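May, getting on for ten at night

So I finally did it. I have been saying I'd sort out the hardware situation since we moved to Gemcombe, and today I got tired of hearing myself say it. The trigger was the bathroom towel rail, which needed one screw. One! I went through the biscuit tin, the other biscuit tin, the shoebox, the drawer under the toaster and a coat pocket, and after all that I had a handful of curtain hooks and a bad mood.

Ailsa Rankin had been going on about her drawer boxes (she does beads, she has a wall of them) and told me to stop buying pretty jars and get something with a handle. She was right about the jars. You can't find anything in a jar without tipping the whole lot out, and then you've got a tableful of screws and you're late for dinner.

Anyway, I cleared the white table this morning and put the new organizer up at the far end where I could have a good look at it before filling it. It's bigger than I expected. I'd pictured something like a lunchbox and it's more of a small suitcase, and very yellow, and I love it.

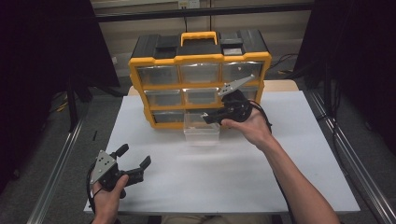
Agnes Gourlay

Nine clear drawers, three across and three down, and the top row is the widest, so I went round and round over who gets the top. I had wood screws up there to begin with because those are what I go looking for most. Then I remembered the picture hooks and the wall plugs, which come in those fat bags and take up so much room, and had to start over. In the end it's picture hooks top left, wall plugs top middle and wood screws top right, and I'm not moving them again. Probably.

Middle row is nails, then washers, then nuts and bolts all in together. I know, I know. Murdo Farquharson would have them apart by thread and length, and he offered to come over and do it, but he'd be here until August.

Bottom row I'm less sure about. Cup hooks and little brass eyes on the left, felt pads for chair legs in the middle, and fuses on the right with the tiny hinges off the old dresser (why do I keep those? they don't even match). The lid has compartments too, one each side of the handle, and I've put the pencil and the short tape measure up there.

I also had a small clear box with no lid out on the table, and that got used for everything I couldn't name. The trouble with a clear box on a white table is that you lose it. I put my elbow on it twice and went looking for it once while it was right in front of me. By lunch it was full of mystery bits, including a key, two plastic wedges and a thing like a metal mushroom. Hamish Galbraith says the mushroom is off a radiator. I don't think he knows either, but I've kept it.

For the record, because I did get curious about the tins: 230 wood screws! I have no idea what I thought I was building. I didn't count the nails, there's a limit. And 13 Allen keys, at least four the same size, all from flat-pack furniture we don't own any more.

Labels are tomorrow's job. I've got a roll of the white stickers somewhere but I can't decide whether to put them on the drawer fronts or leave the fronts clear so I can see in. Eilidh Gillies says fronts, big letters, so other people in the house have no excuse. I might do the bottom row only and see how it looks.

The shoebox is in the recycling and one biscuit tin has gone back to being a biscuit tin (washed it twice, still smells a bit of oil, will try baking soda). The other one I've hidden on top of the wardrobe with the curtain hooks in it.

Still haven't put up the towel rail.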